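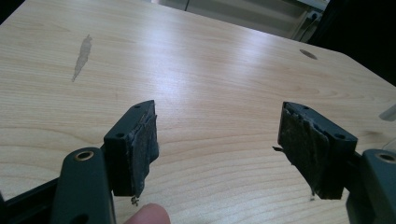
Foltstead Open Day: Frequently Asked Questions
Last updated April 20, 2022

What is shown at the open day?
The manipulation lab runs its hand-held grippers, one fixed arm and the replay station. Visitors see tasks recorded by hand with a gripper and the same tasks run back on the arm. Most work is done at tabletop height.

Where do I check in?
At the Brundeo entrance, ground floor. Bring a photo ID. Badges are printed on arrival and returned on the way out.

How long is a session?
The walkthrough takes 50 minutes, followed by time at the benches. Each session is limited to nine visitors. If your group is larger, book two sessions under the same name.

May I operate a gripper?
Yes. The hand-held units are not motorized. The operator holds the body and opens and closes the fingers by hand. Keep your fingertips clear of the linkage when the jaws close. Visitors under 14 need an adult at the bench.

May I operate the arm?
No. The arm is run by Everett Szabo or Li-hua Siu only. Stay behind the floor line while it is powered.

What are the finger pads made of, and how long do they last?
The pads are a soft black layer fixed to the inner face of each finger. They are a wear part. Edges fray first, then the outer layer peels and strips come loose at the bottom. The longest-lived pair in our log reached 3,350 grasps. Pads on the demonstration units may be well past the point where we would replace them for recorded work.

Do worn pads affect the demonstration?
For boxes and blocks, very little. For thin or smooth objects, the grip is less repeatable, and a loose flap can catch on the part. Li-hua Siu runs a comparison of new and worn pads at the second bench on request.

Are the gripper designs available?
Drawings for the green plastic fingers and links can be requested from Nikola Nowicki. The Kozan wrist mount is not included.

How many recordings does a task need?
It depends on the task. The sorting task on display was trained on 408 recordings. The first version, made in January, used fewer and dropped parts too often to show.

Can I take photos?
Yes, at the benches. Do not photograph the screens in the Illine room.

Is the lab accessible by wheelchair?
Yes. The benches have a fixed height. One lower table can be set up if you ask when booking.

Whom do I contact about school groups?
Miłosz Witkowska handles all group bookings. Include the number of visitors, their ages and any access needs.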